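So Shoaib Gondal has quit Halvorsen, eleven days before the season finale, and my group chat hasn't calmed down since Friday! He posted a goodbye to fans (no mention of his co-stars, ouch) and then turned his comments off.

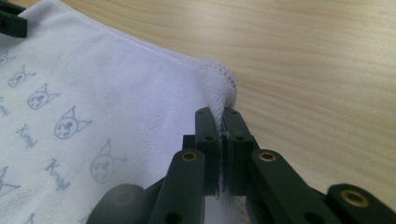
Shamim Magsi thinks he'll be back by April, and that the whole thing is about money. Maybe! I'm still betting on Asora, the 1943 spy drama, which has a lead role open and shoots in Carkholm for 24 weeks. His agent isn't returning calls.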